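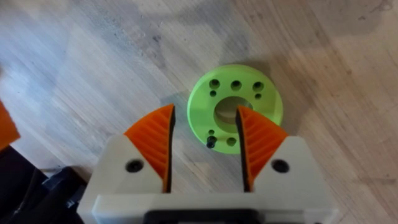
Figure 4. Wrist camera view with the ribbed orange fingers open over the green flange.

4.2 Comparison of finger pads

The flange was the most difficult part in our set. It is flat on the table, and the fingers must take it either across the outer rim or with one tip inside the central hole (Figure 4). We compared two finger designs on the same parallel gripper: the flat fingers from Warnik and the ribbed, fin-shaped fingers printed at our laboratory in Curkstead. Each design made 50 attempts, and the controller settings were not changed between them.

With the flat fingers, 28 attempts ended in a stable lift. The ribbed fingers gave a better result, and only 18 attempts were lost -- most of them when a tip came down on the rim and pushed the part away. The wrist camera was useful for finding such cases later, as both tips stay in view during the approach. We labeled 409 images by hand for this purpose. Grasps through the central hole are treated separately in Section 4.3.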